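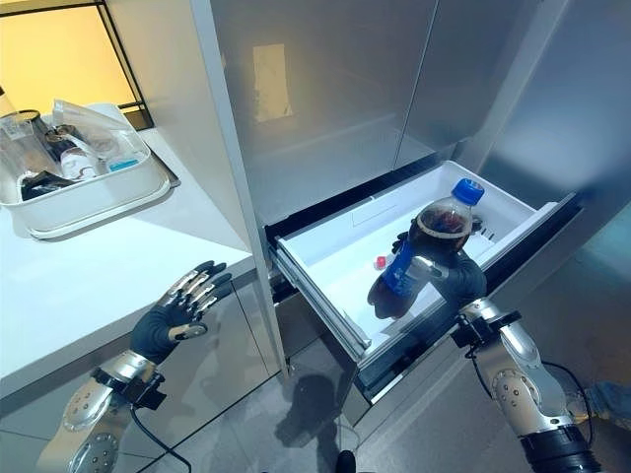 Why does food keep longer in the cold? Low temperatures slow the growth of bacteria and molds, and they slow the chemical changes that spoil flavor and color.

Chapter 2 deals with cold storage in homes and small towns. Before electric power reached the Buvura valley, families relied on ice cut in winter and packed in sawdust. The icehouse at Zarkard held 156 blocks and served the district until the end of August.
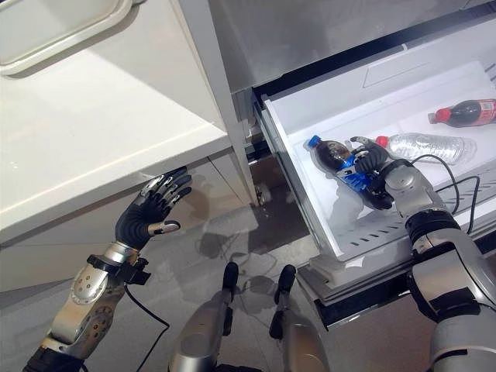 Ice had clear limits. It melted, it was heavy, and it could not hold food below the freezing point of water. Salt mixed with crushed ice gave lower temperatures — a method still used for making ice cream by hand — but only for short periods. Students should review the table of freezing points on page 164 before going on to Section 2.1, which compares the Zarkard icehouse with the cold store at Tevoter.

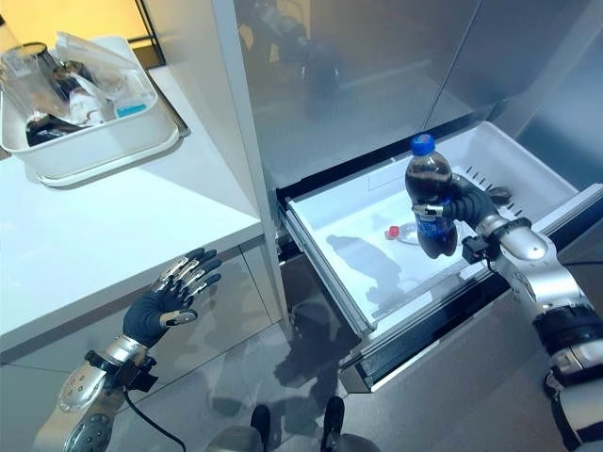
Figure 2.1. A bottle of cola held above an open freezer drawer.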